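Search this forum Go Advanced search

Rice all over the table, what order do you clear in?

bilal_h
I have a simple question and I expect it to be answered badly, which is why I came here.

There is rice on my table. It started out in a black tray, which is a perfectly good place for rice, and a fair amount of it has since moved out. It's on the wood and it's in the brown serving tray. The dish rack is on the same table at the right-hand end, because the counter next to my sink is 27 inches long and the kettle has seniority.

So do I deal with the rice first and then the dishes, or the other way around? My wife says dishes, I say rice. We've been polite about it since Monday.

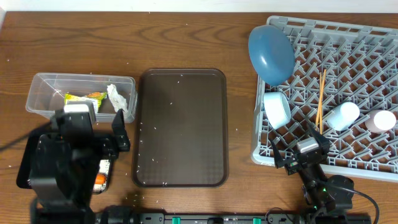 The reason I say rice first is that everything you set down afterward gets set down on rice. You pick up a bowl, there's a grain stuck to the foot of it, the bowl goes in the cupboard, and in March you find a grain in the cupboard and start wondering about mice. Her reason for dishes first is that you can't wipe under things that are still there. I admit hers is shorter.

Agnes Vik
She's right. Clear, then sweep. You wouldn't vacuum around a sofa you were about to move.

Also, bowls standing on their sides in the rack? If that's how you dry them, they'll hold a little puddle in the curve and you'll be back here asking about water spots. Face down, leaning on a peg.

bilal_h
I asked about rice, Agnes.

Agnes Vik
You posted the rack.

sverre_r
Rice first, and I'll die on this hill. I ran the kitchen at a summer camp for 7 years and we had rice on Tuesdays and Thursdays. If you lift trays off a table with rice on it, the rice on the trays goes on the floor, and then you've got two jobs and one of them is on your knees.

What you want is a bench scraper. Mine's a Correia, it has a straight edge as long as my hand, and it goes along the grain of the wood, never across. Push everything to one end, hold the tray under the lip of the table, done. A damp cloth just rolls the grains around and then glues them to you.

Morfudd P
Both of you are assuming the trays are the problem. Pick up the brown tray, tip it into the black tray, and you've cleaned one tray and refilled the other. No floor involved. Then the table.

I'd leave the rack where it is until the very end. Those gray ones with all the pegs are where grains go to retire. Turn it upside down over the sink and hit it with a wooden spoon. Count on doing it twice.

sverre_r
Tipping a tray with a raised rim is how you get rice on the floor. It piles up in the corner and then goes all at once.

Morfudd P
Then tip it from the corner, Sverre. That's what a corner is for.

theerawat_t
Long-time reader, post number 108, most of them about hinges.

Depends a lot on whether the rice is cooked. Uncooked, you can do what you like, it behaves like gravel. Cooked, leave it alone until it has dried and then use the scraper. People go at it while it's soft and press it into the grain of the wood. I have a table with a permanent record of a dinner I didn't even enjoy.

For the record I'm with the dishes-first party, but only for anything light. Cups, chopsticks, anything that'll skid if you bump it with a scraper.

bilal_h
Update, since you've all been so kind. Chopsticks are a sore point. They start in the tray and end up in the rack, or the rack and end up in the tray, and I could not tell you on a given evening which direction they're traveling. Same with the bowls. The plate lives on the tray with the scrubber sitting on it, which my wife regards as storage and I regard as a cry for help.

Does the vegetable count as dishes or as rice?
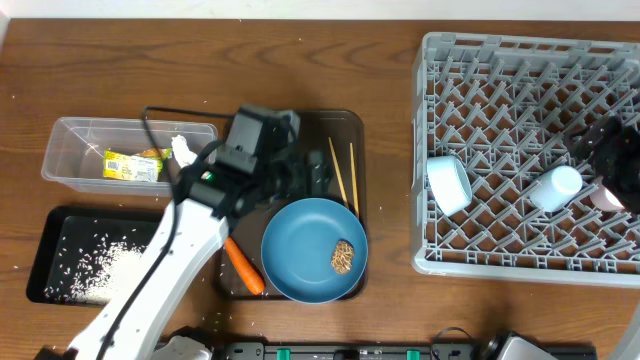
The brown tray, carrot and all, with the rice pile in the black one over to the left.

Agnes Vik
The carrot is food. Food goes first, before dishes and before rice. I can't believe I'm having to set this out.

And get the paper napkin out of the clear container. If there's something to eat in there, it shouldn't be sharing with a crumpled tissue.

theerawat_t
Seconding the scrubber comment. Those mesh ones are magnets for grains, so it should be nowhere near that tray until the rice is gone. I hang mine on a Renero hook on the side of the sink. The hook fell off after a week and I glued it back, so take that as half a recommendation.

sverre_r
Nice pile in the black tray, at least. Push the strays back into it. You've got a destination already, which most people don't.

bilal_h
I'm not putting table rice back with tray rice.

Morfudd P
If it's in a tray sitting next to the table rice, it's table rice with better manners.

Agnes Vik
Agreed with Morfudd, which I don't enjoy. Bilal, what did your wife say about the carrot?

bilal_h
She said it should have gone back in the fridge before I sat down to type. So that's food, then dishes, then rice, and I lost by one more step than when I started.

I tried the scraper idea with an old Finent loyalty card, along the grain like Sverre said. Fine on the open wood, useless right up against the rack. I'll try the wooden spoon on the rack tonight.

sverre_r
Loyalty card is too bendy. Get the scraper.

Morfudd P
Spoon twice. Put a strainer over the drain first or you'll be starting another thread.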